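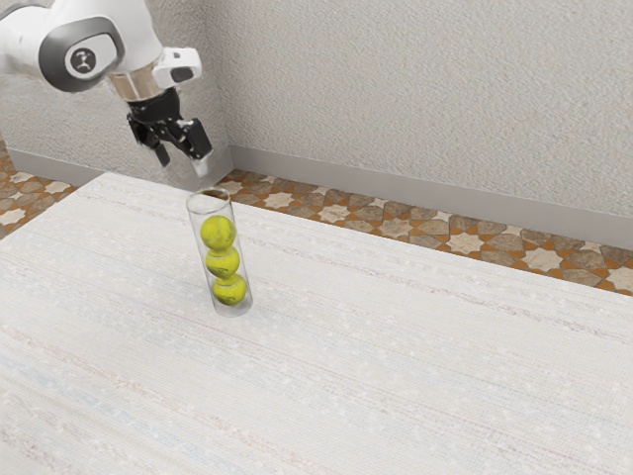
Ralletti sim group, weekly minutes (April)

Present: Freya Bloxham (chair), Duván Ospina, Doğukan Değirmenci, Nurhan Bayram (notes). Şengül Tuncer joined at item 2, other call ran over.
Started 10:05. Last week's minutes ok, no changes.

1. Ball-in-tube, data

Duván: 1,301 demos in the set now, all sim. Same room, same tile floor, three balls and the clear tube every time. What varies is ball start positions, tube position, lighting a little. Doğukan thinks lighting range is too narrow. Duván will widen it but wants to freeze the current set first so the numbers stay comparable. Agreed.

Old demos from before the gripper fix are out. Freya asked if any of them leaked into the Arnetti export. Duván says no, will double check.

Seeds: 14 of them crash on load, all the same mesh error. Skip for now, Doğukan to file with Zallell.

2. Segment labels vs. one long episode

Main item, took most of the hour. Şengül presented. Idea is to train on episodes cut at each release, so every segment is one ball: reach, grasp, lift, drop. The policy gets the number of balls in the tube as an extra input. Baseline is the whole episode in one go, no count.

Result on 40 held-out starts: baseline finished all three balls in 14, segmented in 31. First ball no real difference between the two. Gap opens up on the third one.
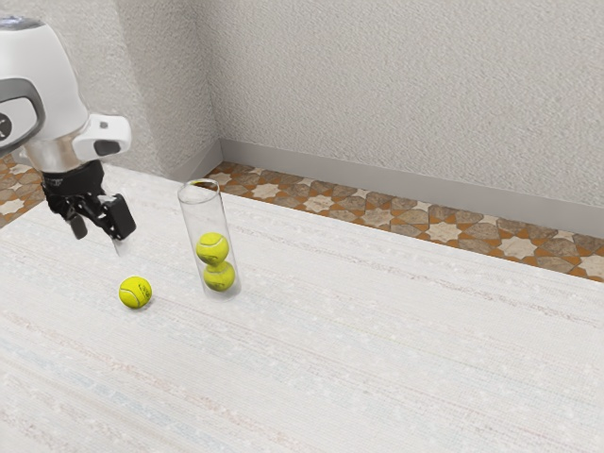 Şengül's reading is that the baseline loses track of where it is in the task. In the failed rollouts it often goes back to where ball one used to be and closes on nothing. Nurhan not sure, could also be that the third ball tends to start closer to the tube in the training data, so the approach angle is harder. Needs a check with start positions shuffled. Şengül agreed, had not controled for that.

Freya: where does the count come from at test time? Right now from sim state, so it's cheating a bit. Doğukan has a small classifier on the wrist view that could replace it, but the clear wall throws it off when the highlights are strong. Long back and forth. Decision: report both, state count and predicted count, and say clearly which is which.

Also the writeup should not say "generalizes". One room, one tube. Duván to take it out of the abstract.
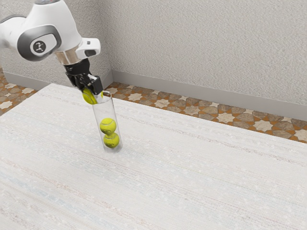
3. Drop height

Doğukan: fit is snug so lateral error matters more than height. Releasing with the ball already partly in the mouth of the tube beats releasing above the rim. From above the rim it bounces off the edge in a bunch of rollouts, physics there maybe not trustworthy either. Zallell contact settings were changed in the last update, he wants to rerun with the old ones before anyone quotes this.

Freya: fine but don't let it hold up item 2.

4. Compute

Avcı queue is full till end of month. We get 2 nodes. Şengül's shuffled-start run goes first, then contact settings rerun. Nurhan's ablation waits, she's ok with that.

5. Figures for the writeup

Quick one. Everybody wants fewer plots and more renders. Duván's draft of the grasp figure was shown, Freya likes it but the tube outline gets lost against the wall when printed in gray. Try a darker rim. Draft caption left in below, comments to Duván.

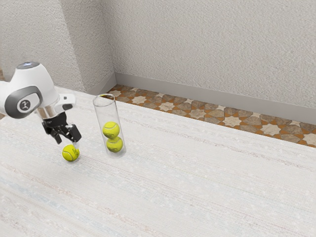

Fig. 3. Third-ball segment: gripper open over the loose ball, two balls in the tube.

Actions
Duván: freeze data set, check Arnetti export, fix abstract, Fig. 3 rim
Şengül: shuffled starts, both policys, same 40 plus new ones
Doğukan: Zallell ticket, contact rerun, classifier numbers
Nurhan: circulate these, write up how count is fed in
Freya: ask Avcı about a third node

AOB: none. Closed 11:10. Same time next week, Şengül chairs.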